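Skernside Workshop Newsletter
Aug 20, 2025

From the members: the rice bench
By Montserrat Esquivel

Many of you asked me what I am doing in the back corner with so much rice. I will try to explain it in a short way.

I want an arm to scoop dry rice with a small cup and pour it in a bowl. It sounds like a small job, and for a person it is. For me it has been my evenings since December. The project is called Lã, after the Portuguese word for wool, because my first plan was to sort yarn. The yarn went badly and the name stayed.

The bench has a white top and a white cloth hanging behind it, so the software has less to be confused by. The rice is uncooked and goes in a steel dish, with a smaller bowl in front of it.

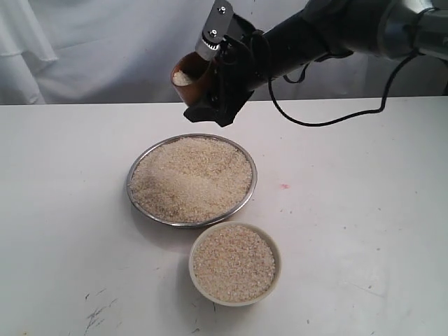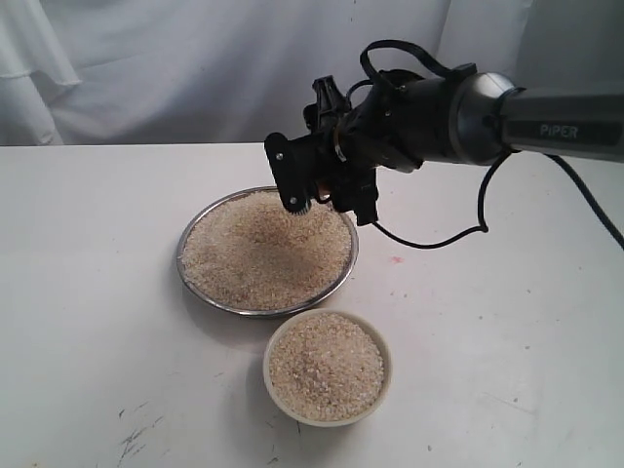
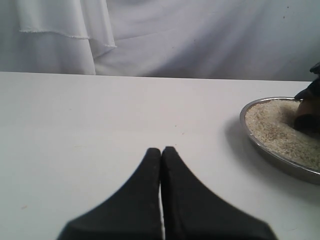 Rice practice at the bench. The last picture is from the small camera at the gripper.

My log has 771 tries in it now. I write down each one by hand, also the bad ones, and I keep the notebook on the shelf under the window if somebody wants to read it. The most common mistake is that the cup goes in too flat and pushes the rice to the side. When I changed the angle by 12 degrees it became much better, but then the pouring was too fast and I had to slow down the wrist.

The next step is to do 100 tries in a row without touching any settings. I have not been brave enough yet. After this I would like to change to lentils, which roll more, and I expect to be sorry.

I have two requests. Please do not move the bench, even a little, as I must measure everything again. And if you have a kitchen scale that can read small weights, I would like to borrow it for two weeks. Mine is from Stalley and it jumps between numbers.

People from the Grollwood workshop asked to see the arm working. They are welcome, and members too. I am there most evenings after seven. Please bring closed shoes, the floor has rice on it.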